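Mandside Library talk, Thursday, June 3, 2021
Notes, second half

Start with the lease. We signed for 28 months, and the rent on the Taramden building went up after 11. Say that slowly.

Prodromos Chatzigeorgiou did the floor plan. Thank him by name. Children's books moved to the street side, newspapers to the back.

Pause for questions on parking.

Next slide.

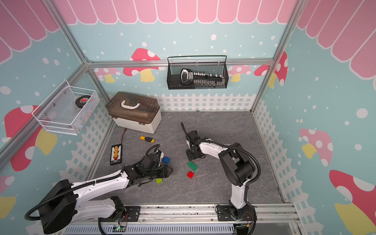

Evening hours come next. We tried two late nights a week and kept one. Loans went up on that night, mostly novels and cookbooks. Petridis will take questions on the budget. Finish by 11 so they can set up for lunch.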